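Posted in February by Didier Brunet
14 shares | 3 comments

Shared Meals and Household Planning in the Month of Ramadan

The residents' association at Dandura Court has asked that I set out, in a more permanent form than the noticeboard allows, the arrangements that have governed our evening meals during Ramadan. I have coordinated the roster for two years and write here in a personal capacity.

The principal difficulty is one of timing. Sunset moves by a minute or so each evening, and a household that sits down promptly in the first week may find itself waiting by the fourth. The roster therefore lists the local sunset time beside each host's name. Hosts are asked to have dates and water on the table before that time, with the cooked dishes to follow after prayer.

Catering quantities were the subject of considerable correspondence last year. The larger gathering in the hall required 333 serves of lentil soup, and the supplier, Minia, delivered almost 400. The surplus was divided among residents in takeaway containers, and it has been agreed that this year's order will be confirmed by telephone at 3 pm on the preceding day.

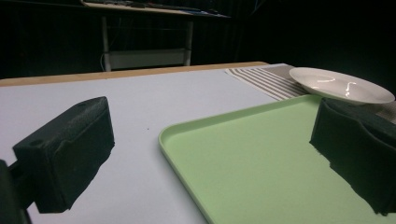
Residents who do not observe the fast are welcome at every meal and are under no obligation to bring a dish. Those who wish to contribute are encouraged to favour fruit, yoghurt or bread, as the hosts will ordinarily have provided for the main course. Ingredients should be labelled, with particular attention to nuts and sesame.

Parking at the rear of the building remains limited. Visitors should use the street and leave the driveway clear for the elderly residents on the ground floor.

Comments on the draft roster may be left below until the end of the month.

3 comments

Voltura_st: Will the hall kitchen be unlocked before sunset? Last year we were heating soup on the stairs.

Didier Brunet: It will be open from 3 pm.

K. from unit 2: Happy to bring mandarins again. Please put me down for the first week.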